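Section 6: Setting Up and Looking After the Drasto Hand-Held Gripper Pair

Welcome to the part of the guide most people come back to. If you've already unpacked the case and charged both grips using Section 5, you're in good shape, and the steps from here on should take you 20 minutes the first time through and a good deal less once your hands know the way. Please read the whole section once before you pick up a screwdriver. We know that's a lot to ask when there's a new tool sitting on the table!

What you'll need
The two grips, with pads fitted
The 2 mm hex key from the lid pocket
A soft, lint-free cloth and a cup of plain water
A small bottle of Prukus pivot oil (the one with the needle tip)
A blanket, quilt or other thick bedding for the soft-goods check

6.1 Checking the fingers

1. Lay the grip on a flat surface with the trigger facing you and the power off. Let the fingers spring all the way open.

2. Look at the silver pivot pins in each finger. Every pin should sit level with the black plastic around it. A pin that stands proud will catch on fabric sooner or later, and thick stitching is where it usually happens first. Press it back with your thumb. If it won't stay, stop there and turn to 6.4.

3. Squeeze the trigger slowly, all the way in, and let it out again just as slowly. Do this a few times. You're feeling for a gritty spot or a little hitch partway through the travel. New grips are sometimes a touch stiff out of the box, and that eases off with use, so don't reach for the oil right away.

4. Check the blue pads. The ridges should be clean and whole, and each pad should lean in toward its partner. If one leans and the other stands up straight, the pad is probably on backward. Pull it off from the narrow end, turn it around, and push until it clicks.

Note: Pads made before Revision 171 click twice. Later ones click once. Both are fine.

6.2 Powering up

5. Switch on the right-hand grip first, then the left. Wait for the green light to stay steady on each one. If a light is still blinking after 30 seconds, switch both off and start over with this step.

6. Hold both grips out in front of you and open and close them together. The readout on the Eynon base station should follow your hands without lagging. A lag on one side only nearly always means a plug that isn't seated at the base station end.

Caution: Keep loose hair, drawstrings and jewelry away from the linkages. The fingers don't close very hard, but they can pinch, and they are slow to let go of anything that has wrapped around a pin.

6.3 The soft-goods check

A hard block will tell you whether the fingers close, but bedding will tell you whether they close well. We like a quilted blanket for this, folded over itself on an ordinary bed, and you needn't tidy up the other covers underneath it. Go in with the fingers fully open and a clear gap between the pads, and bring the second grip in from the side so that the two tools don't knock together over the same fold.

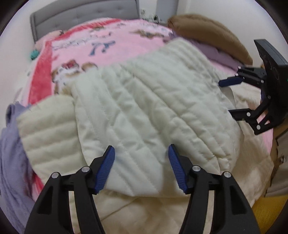

7. Lower the open fingers over a raised fold, close them gently, and lift the fabric a hand's width. Hold it there while you take a slow breath.

8. Set the fold down, open up fully, and repeat with the other grip. If the fabric slides out on one side, wipe that pad with a damp cloth, let it dry, and try again before you change anything else.

9. Now take one fold with both grips and draw them gently apart. You should feel the same pull in each hand. If one grip gives way early, tighten its trigger cable by a quarter turn and go back to step 7.

Caution: Don't tug. If a finger snags on stitching, open the grip and ease the cloth off by hand.

6.4 Regular care

Wipe the pads with plain water after each day of use. Please don't use alcohol on them, as it dries out the ridges. One drop of pivot oil per pin each month is plenty, and do blot up the extra, or it will find its way onto the next clean sheet you handle.

Pads wear out and that's normal. Replacements come in pairs as part 612, and we ask that you change both pads on a grip together so that they wear evenly. For loose pins or a cracked linkage, send the whole grip to the Hiltham service desk with the battery removed. The return label is in the back pocket of the case, underneath the foam.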